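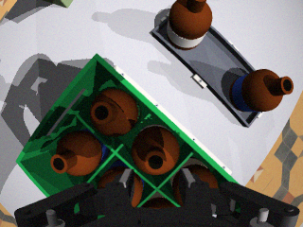 Green crate with dividers and brown bottles, beside a narrow dark grey tray holding two more.

Pombridge Refill and Return Scheme
Interim report to the Hostitz Fund, May 2026

1. Progress in the period

The scheme now has 18 shops taking back empty bottles, against the 2 that took part in the trial. Agreements with the shops along the river road were signed in December, later than planned, after questions over storage space and insurance. The wording on liability for breakages has been changed and all shops have accepted it.

Grant money has been used to buy 196 crates and to pay the deposit on the washing unit at Lamovico Yard. The unit has passed its water inspection. Drainage works are complete apart from resurfacing by the side gate, which the landlord will carry out at its own cost.

2. Matters outstanding

Returns from cafés remain below the level set out in the application. Several have asked for an evening collection, and we are discussing this with Đàm Haulage. Any change would be met from the existing transport budget.

The leaflet for households has been printed in a run of 2000 and delivered to the northern half of the town. Delivery to the southern half will follow once the new collection times are settled.

3. Request to the Fund

We ask the Fund to approve moving the unspent training allowance to the label removal budget line. The total grant would not change. A revised budget is attached as Annex B, and the claim for the second instalment will be sent separately.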